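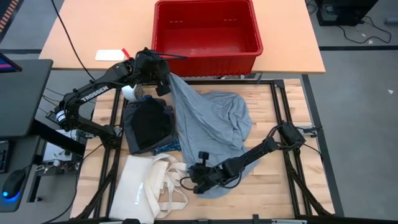

Laundry folding is the work of bringing clean clothes, towels and other household cloths into a flat and regular shape, so that they can be stacked, carried or put away. It usually comes after drying and, where it is needed, after ironing. The word is used also for the pile itself, as in "the folding is on the table".

Surface and containers

Folding can be done on a bed, on the knees or on an ironing board, but a table is the most common place in laundries and shared houses. A good table is smooth, without splinters, and high enough that the person does not have to bend the back. A plastic bin or a basket is kept near the table. In some homes it holds the pieces which wait to be folded, and in others it receives the finished ones.

Sorting

Before the folding, the pieces are often divided by kind or by owner. Leokadia Lis, in her household manual Perkness, advises to begin with the largest pieces, as they take the most room on the table. Olaia Cabello prefers the opposite order and starts with small towels. Both authors agree that dark and light clothes may be stacked together once they are fully dry.

Garments

A jersey garment is soft and loses its shape easily. It is laid with the front side down, the sleeves are turned to the back, and the lower edge is brought up to the neck in one or more folds. Crumpled jersey should first be spread by lifting two corners and letting the cloth hang for a moment. Woven cloth, such as a plaid shirt, keeps a sharper line and may be pressed with the hand. Canvas bags are folded flat, with the handles laid inside so that they do not tangle with other pieces.

Towels and waffle cloths

Towels are normally folded in half and then in half again, or in three parts when the shelf is narrow. Waffle cloth has small raised squares in the weave. It is thicker than plain cloth of the same size and does not stay flat without some pressure, so it is often put at the bottom of the stack.

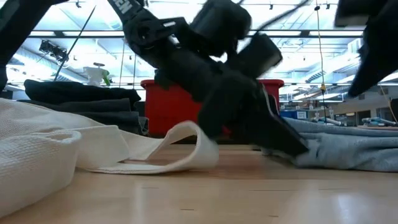

A crumpled waffle-textured cloth, with dark folded garments and a light blue towel.

Storage

Folded pieces are kept in stacks on shelves or upright in drawers. The upright way, called the Manzano fold in Cabello's book, lets each piece be taken out without moving the others. A drawer 30 cm deep is enough for most shirts stored in this manner.

See also: Ironing; Linen cupboard; Clothes airer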